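Recording marker examples: questions from new operators
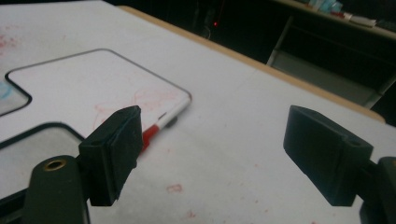

Open gripper near the red-and-white marker, Umel table task.

What counts as one example?
One pick and one place, from open fingers to open fingers. If you drop the marker, keep recording and finish.

How many do you need from me?
We have 1,541 so far. Each operator is asked for 425, split over 9 sessions.

Do I have to clean the table first?
No. Old ink marks can stay. Move the marker to a new spot and angle each time.

How fast should I move?
At your normal hand speed. Clips longer than 21 seconds are rejected on upload.

Can I use my left hand?
Yes, but stay with one hand for the whole session and enter it in the log.

Who deletes a bad take?
Valbona Vlachou. Send her the take number and leave the file where it is.

When does training start?
Teresa Madigan plans the first run for April.

Related
Charging the gripper
Naming your sessions
Lirkedach upload errors
Umel task list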